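Installing the Orkley 6 beta on your Trendberg phone

Section 3: Enrolling, updating and going back

Welcome to the beta! You're getting Orkley 6 well before the public release in October, and there's plenty to play with: the new quick panel, split-screen that finally remembers your layout, and a much smarter gallery. Set aside 45 minutes and put the kettle on.

Last revised 2025-04-10 by Jolene Ellery, Dradell device support

Before you start

Check that your phone is on the final build of Orkley 5. Open Settings > System > About and look for build 496. If yours is lower, install the normal updates first and restart.

Charge the phone to 100 per cent, or leave it plugged in throughout.

CAUTION: Back up everything you care about. Leaving the beta erases the phone, and a backup made on Orkley 6 can't be restored to Orkley 5.

Enrolling your phone

1. Sign in to your Dradell account on the phone.
2. Open the Trevaskis app and tap Programs, then Early Builds.
3. Choose your phone from the list. If you own more than one, check the colour and the last four digits of the serial number.
4. Read the terms and tap Join.
5. Go to Settings > System > Updates and tap Check now. The beta can take a few minutes to show up, so try again if you don't see it the first time.
6. Tap Download and install. Stay on wi-fi until the download has finished.
7. When the phone asks to restart, let it. The Orkley logo will pulse for a while on first boot.

NOTE: Don't hold the power button during first boot, even if the logo seems stuck. Give it a full 45 minutes before contacting support.

Trying the new gallery

This is my favourite part of the release! The gallery now sorts your pictures by main colour, and it does it all on the phone, with nothing uploaded.

1. Open Gallery and tap the palette icon.
2. Pick a colour. Matching pictures appear with the strongest match first.
3. Touch and hold any picture to save its colour as a theme for your home screen.
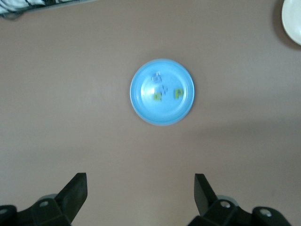
Light blue plate on a taupe-brown tabletop

Sorting is slow on the first day while the phone works through your older pictures. It goes faster overnight on the charger.

Leaving the beta

1. In the Trevaskis app, open Early Builds and tap Leave.
2. Check for updates again and install the Orkley 5 package.
3. Restore your backup once the phone has restarted.

NOTE: If you'd like to stay until the public release, do nothing. Your phone will move to the finished version by itself and your data stays put.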